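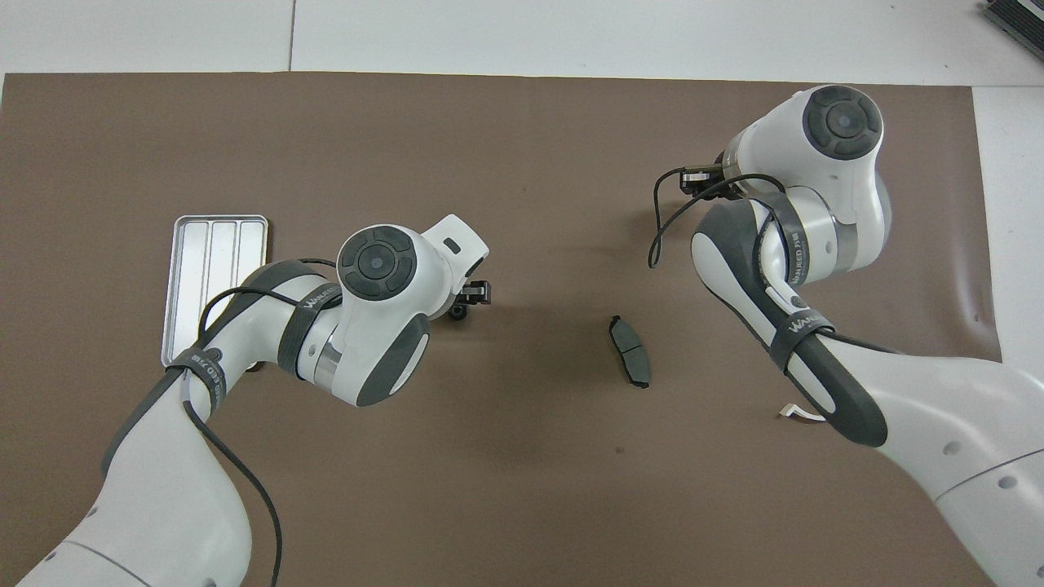

Stellari: The Complete Series, Collector's Edition (Blu-ray)

Print this page | E-mail this page

Format: Blu-ray, 4 discs
Running time: about 685 minutes, including extras
Region: B
Audio: Japanese stereo, English stereo
Subtitles: English, English for the hard of hearing
Edition size: 900 numbered copies
Publisher: Danddale
Availability: pre-order, dispatched from Odlow in February

Stellari is a science fiction series set aboard a survey vessel whose crew is replaced, one member at a time, by people who claim always to have been there. The collector's edition contains every broadcast episode in its broadcast order, together with the feature-length recap and the side story previously sold only with the Japanese soundtrack album.

Picture

The series was finished digitally at a resolution below full HD, as was normal for television animation of its period. The transfer uses the studio's own upscaled masters, with no further sharpening by Danddale. Banding is visible in some of the darker corridor backgrounds and is present in the masters. The Japanese opening and closing credits are retained on every episode. Translated credits are placed after the closing sequence so that the original lettering is left intact.

The broadcast version dimmed several of the reactor sequences to meet television flashing limits. Episode 8 is presented with the dimming removed. Viewers who are sensitive to flashing images should note that a warning appears before this episode only. The broadcast version of the same episode is supplied on the last disc.

Sound and subtitles

Both language tracks are lossless. The English dub is the one made for the earlier DVD release and has not been altered, apart from a correction to a missing line in the docking scene. The music is mixed slightly lower on the English track than on the Japanese, and this has been left as it was.

The subtitles are new. The script was translated by Tamsin Sorensen, who also prepared the notes in the booklet. Ship names and ranks follow the spellings in the Japanese guidebook, so the engineer known as Stowgard in the DVD subtitles is now Stougaard throughout. The dub keeps the older pronunciation. On-screen text is translated at the top of the picture where dialogue is being spoken at the same time. Song lyrics can be switched off separately.
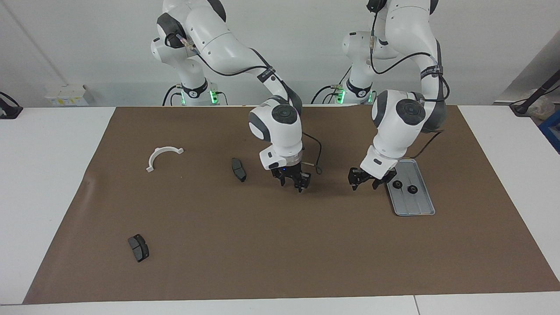 White twin arms with their grippers lowered over the brown mat

Disc contents

Discs one to three hold the episodes. Disc four holds the recap feature, the side story, the broadcast version of episode 8, textless opening and closing sequences, the television trailers and a reel of storyboards for the final episode. The storyboard reel has Japanese audio only and is subtitled. There is no commentary track.

Packaging

The discs are held in a folding card case inside a rigid slipcase. The slipcase has a matt finish and marks easily, and a clear outer sleeve is supplied. The copy number is printed on the inside flap of the folding case. Requests for particular numbers cannot be accepted.

The booklet is stitched and contains the episode guide, translation notes, character sheets and a selection of background paintings. It is printed in the Japanese reading order for the art section and in the English order for the rest, with the two meeting in the middle.

Orders and returns

Payment is taken when the order is placed. Of the 900 copies, 685 are allocated to this shop and the remainder to retailers. Orders are limited to one copy per address. An order may be cancelled free of charge until it has been packed.

Faulty discs are replaced individually and the case does not need to be sent back. Light wear to the outer sleeve is not treated as a fault. A standard edition without the booklet or slipcase will follow. It will use the same discs.

Print this page | E-mail this page

Related items

Stellari: Original Soundtrack (CD)
Stellari: The Complete Series, Standard Edition (Blu-ray)
Stellari: Background Art Collection (paperback)
Clear protective sleeves for rigid slipcases
Danddale gift voucher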